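Home | News | Services | Newsletter | Contact

Hard water and bathroom fittings: notes for the Trukgate supply area

The Nindent borehole came back into service in November and now feeds most of Trukgate. Water from it is harder than the reservoir supply it replaces. Limescale will form faster on taps, basins and shower heads, and cleaning intervals should be shortened to suit.

Taps and outlets

Unscrew the aerator from each tap every 2 months. Soak it in white vinegar for an hour, brush the mesh and rinse before refitting. Do not leave plated parts in vinegar overnight, as the finish may dull. If the flow is still poor, check that the isolating valve under the basin is fully open.

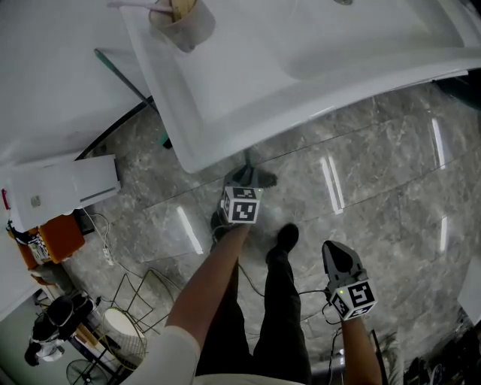
Basins and stone floors

Vinegar and other acid cleaners must be kept off marble. The acid reacts with the stone and leaves a matt patch which can only be removed by repolishing. Use a pH-neutral cleaner on marble floors, and wipe up any descaler splashed from the basin at once. Glazed basins will tolerate a mild acid, provided it is rinsed away within ten minutes.

Softeners

The Otisell cabinet softener takes a standard 600 mm base unit. The regeneration cycle should be set for a time when no water is drawn, normally 2 a.m. A separate unsoftened tap should be kept for drinking. Households in Yap remain on the reservoir supply and need make no change.

Test strips are available from the Trukgate counter until noon on Friday. Quote item 1208.

Recent items
Reading your meter in winter
Lagging outdoor pipes
Stop valves: where to find yours
Newsletter 59: pressure changes in Yap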